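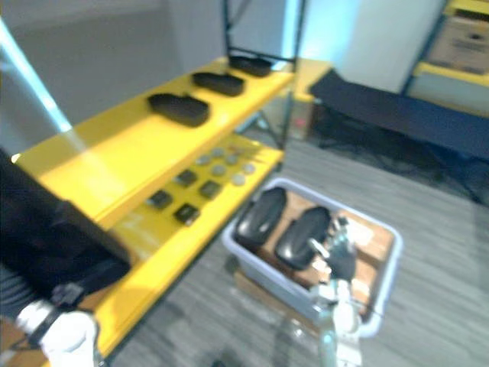
Page 4 of 7

Flekosgate Forum > Automation > Kits and services > Gello two-arm picking kit, anyone tried one?

thibault_p
09/05/2019
Right, we're into the second week of the trial and I promised an update. Short version: I like it a lot! Picking black trays off yellow shelves into a grey tote is dull work and the arms get on with it. I'd budgeted a full day for teaching the tray pick and had it done before lunch. The tray shape is awkward too, low and oval with a flat top, so I was expecting tears.

The software is the best bit. You move a shelf position once and every job that uses it follows along - no hunting through menus.

Thibault Picard

gotcombe_lass
Glad it's going well. What did you pay for the trial though? Baudry quoted us 4,000 for the month and then wanted training on top.

thibault_p
Same here, 4,000, but they threw the training in when I grumbled. Ask for Blandine Hoarau, she's on the service side and she picks up the phone.

oldbeltdrive
I'll be the grump. We had the Gello kit last June and sent it back. Fine on big parts, hopeless on anything small and flat. We ran 492 picks of a thin disc and it fumbled 102 of them. I could get a school leaver to do better than that. And the sleeves and boots are a pain to keep clean, every speck of dust shows on black rubber.

thibault_p
Fair enough on the discs, I haven't tried ours yet and I'm not looking forward to it. Which fingers did you have? The long ones are meant to be better on flat stuff, or so the manual says (page 31, if you still have it).
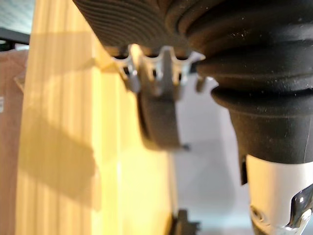
As for cleaning, I wipe the boots down on a Friday with a damp cloth and that's been enough for me. I did pull one back to look at the collar underneath and it was a fiddle to seat again, so I'd leave them alone unless you've got a reason.

oldbeltdrive
Long ones, the short ones were worse. My view hasn't changed. A suction cup would do your discs for a fraction of the money.

gotcombe_lass
Suction's no good for us, half our parts have holes in. I'm more bothered about large pieces. Can it hold something wide in both hands and tilt it over a tote? That's most of our day.

thibault_p
Yes, and it's my favourite job to watch. You set one hand as the leader and the other keeps pace with it. Notes from my setup below, for what they're worth.

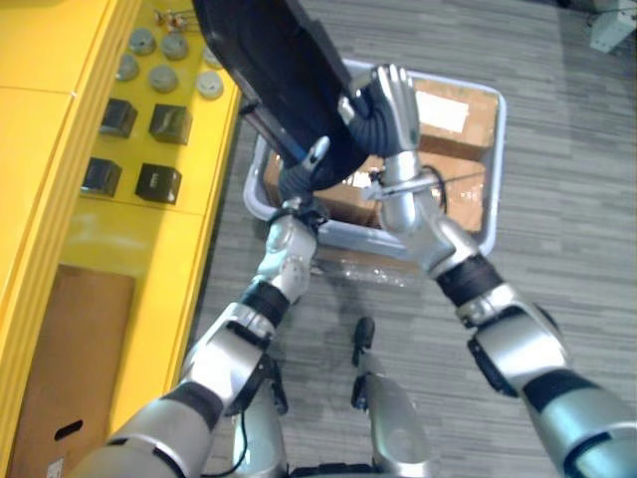 Setting up a two-handed hold

Teach the left hand first, low down on the edge of the part. Bring the right in against the other side and save both as a pair. Keep the speed at the lowest setting until you trust it - I was too keen and had to redo mine. Then teach the tilt over the tote as its own step, so you can change it later without touching the grip.

gotcombe_lass
Brilliant, thanks! Ringing Baudry tomorrow.

oldbeltdrive
Get the training in writing.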